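Ticket 136 – Aussetzer beim Einspieler, Monitor links
Status: gelöst
Bereich: Ton / Tribute-Abend

Hallo zusammen, ich mache das Ticket jetzt doch auf, weil ich mit meinem Latein am Ende bin. Kurz zur Lage: Ich singe einen Abend mit Schlagern und Balladen aus den Siebzigern, solo, die Band kommt komplett vom Laptop. Abgespielt wird über Clilis (die Playback-Software, Version vom April), raus geht es über ein Sekia-Interface ins Hauspult, und auf der Bühne habe ich zwei Monitore. Das lief den ganzen Winter ohne einen Mucks!

Seit dem letzten Update habe ich aber Aussetzer. Ganz kurze, vielleicht ein Wimpernschlag, aber immer nur auf dem linken Monitor. Im Saal hört man davon nichts, sagt zumindest die Technik. Ich höre es natürlich schon und komme jedes Mal raus, am schlimmsten im zweiten Refrain von der großen Ballade, wo sowieso alle mitsingen und ich den Klick brauche.

Was ich bisher probiert habe:

Kabel links und rechts getauscht. Der Fehler bleibt links.
Monitor getauscht. Bleibt links.
Puffer von 128 auf 256 hochgesetzt. Wird seltener, ist aber noch da, und meine Stimme kommt dann hörbar verzögert zurück.
WLAN aus, Bluetooth aus, Bildschirmschoner aus. Kein Unterschied.
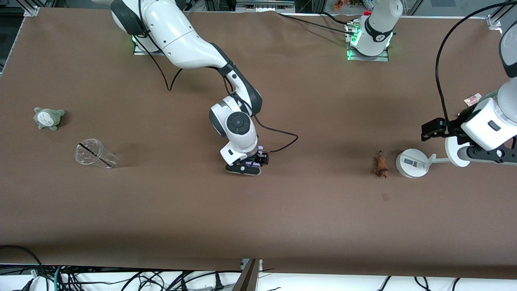
Dann habe ich das ganze Programm einmal am Stück durchlaufen lassen, ohne zu singen, nur mit Kopfhörer am Interface. 18 Titel, dazu die beiden Zugaben. Da war genau ein Aussetzer, und zwar beim Übergang zwischen Titel sieben und acht. Das hat mich stutzig gemacht, denn an der Stelle liegt bei mir ein Applaus-Einspieler, der automatisch übergeblendet wird. Ich habe den Einspieler rausgenommen und den Abschnitt noch dreimal gehört: sauber.

Nun habe ich solche Einspieler aber nicht nur dort. Die Begrüßung vom Ansager ist einer, das Meeresrauschen vor dem Griechenland-Medley auch, und die Streicher unter meiner Moderation sowieso. Wenn ich die alle streiche, stehe ich ziemlich nackt da – und verkauft ist der Abend nun mal mit Orchester. 200 Plätze, alles weg, da will ich nicht mit Notlösungen auf die Bühne.

Meine Frage also: Kennt jemand das Verhalten, und hängt das an der Überblendung oder am Ausgang? Log hängt am Ticket, die Stelle steht ziemlich weit unten. Da taucht immer wieder eine Zeile mit »resample« auf, mit der ich nichts anfangen kann.
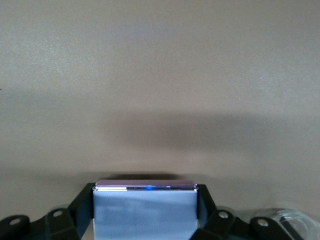

Ruaridh Laing: Die Zeile ist der entscheidende Hinweis. Deine Titel liegen in 48 kHz vor, die Einspieler vermutlich in 44,1. Seit dem Update rechnet Clilis das beim Überblenden live um, und zwar getrennt für jeden Ausgang. Schau bitte nach, ob auf Ausgang 3 noch ein Effekt liegt. Falls ja, erst den abschalten und dann die Einspieler neu exportieren. Den Puffer kannst du wieder auf 128 stellen.

Volltreffer, danke! Auf Ausgang 3 (das ist mein linker Monitor) lag tatsächlich noch der Hall von Voteo. Den hatte ich mir im Winter mal draufgelegt, weil mir die Stimme in dem kleinen Saal zu trocken war, und dann glatt vergessen. Ich sehe ihn in der Übersicht auch gar nicht, man muss den Kanal erst aufklappen. Vielleicht könnte man das mal anders lösen, nur so als Wunsch.

Hall ist raus, Puffer wieder runter, und dann habe ich mich hingesetzt und alle Einspieler neu exportiert. Es waren 36 Dateien! Die meisten davon brauche ich nie, das sind alte Fassungen der Ansage und allerlei Weihnachtskram, aber wenn ich schon mal dabei bin. Zwei ließen sich nicht öffnen, die habe ich aus der Sicherung geholt.

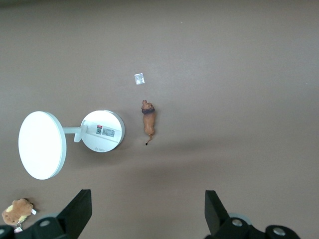

Danach noch ein kompletter Durchlauf, diesmal mit Gesang und in voller Lautstärke. Kein einziger Aussetzer, auch nicht bei Titel sieben auf acht. Die Zeile mit »resample« ist ebenfalls aus dem Log verschwunden.

Eine Kleinigkeit bleibt: Der Applaus ist nach dem Export ein bisschen leiser als vorher. Ich habe ihn im Programm um zwei dB angehoben, das passt so.

Nachtrag vom 2024-05-04: Gestern war Auftritt im Dalgleish, der linke Monitor lief den ganzen Abend durch, mit beiden Zugaben. Im zweiten Refrain habe ich diesmal nur den Text verdreht, dafür könnt ihr nun wirklich nichts. Das Ticket kann zu.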